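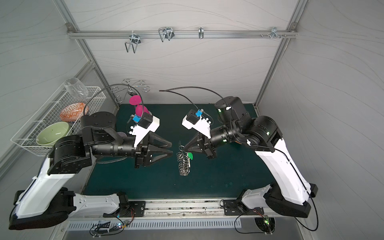 Dronen opens two-arm teaching cell to outside operators

Dronen has opened its two-arm teaching cell to operators from outside the company, who will control the arms remotely and record household handling tasks for use in training.

The cell, in use internally since the start of the project, is an enclosed bench with two arms bolted to a common rail at the front. Each arm carries a two-fingered gripper and a small camera on a bracket above the wrist. Bowls and a stemless glass are kept in a wire basket on the side wall, and hooks hang from an aluminium rail at the back.

Under the new arrangement, operators work from a desk in the next room with a pair of hand-held leader arms. Joint positions are sent to the cell and copied by the working arms, while the operator watches the wrist camera feeds on a split screen. Commands, joint readings and video are stored together, with a common clock, so that a learning program can later match what the operator saw to what the operator did.

"Most of the errors we see come from the second hand," said Leonie Wieser, who runs the cell. "People are good at picking with one gripper. When they have to hold a thing steady with the left and work on it with the right, the left hand drifts."

The task list for the first round concentrates on handling with both arms. It includes steadying a wire coil, passing an object from one gripper to the other above the middle of the table, and moving bowls in and out of the basket. Thin metal parts are on the list at the request of the software team, who found that earlier recordings leaned too heavily on solid shapes with flat sides.

The existing set holds 1,401 recordings, of which 741 use both arms throughout. The rest are single-arm tasks, or begin with one arm and bring in the other only at the end. Mieczysław Sobczak, who maintains the data store, said the older single-arm files would be kept but given less weight in the next training run, planned for March.

Operators will be supplied by Timudia, a staffing and training firm, in groups of up to 18. Each trainee completes a short course on the leader arms before any recording is kept. The course covers grip force, safe speed near the enclosure walls, and how to abandon an attempt cleanly. Failed attempts are stored too, under a separate label.

Facundo Aravena, who wrote the course, said new operators tended to move too fast. "There is no feel in the handles beyond a light spring. You have to judge contact from the picture, and the picture is slightly behind your hand — so you slow down near the object and wait."

Dronen has not said whether the recordings will be made available to other laboratories. A second cell with the same layout is being built, and the company expects to run both from the same control desk.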